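Bokwood toy library counts its spoons

The Bokwood toy library reopens on 13th February after closing for stocktaking, a job that was meant to take an afternoon and took 2 weeks. The books say the library owns 560 items. The shelves say otherwise, by 169.

Most of the missing pieces are from the play kitchens, which go out complete and come home as a pan and an apology.
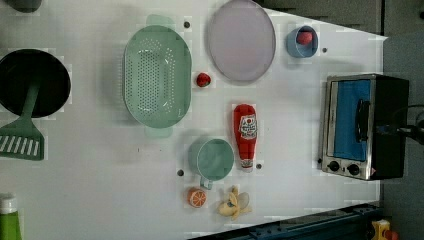 Toy kitchen pieces, including a mint-green colander, beside a small toaster oven.

"We have had one family's real whisk since March," said Ngozi Bako, who runs the desk. "They have ours. Both sides seem happy."

Late fees are waived for anyone returning parts this month. Borrowers on Turneck Street, where 200 of the loans went last year, have been sent a polite letter. A second, less polite one is in draft.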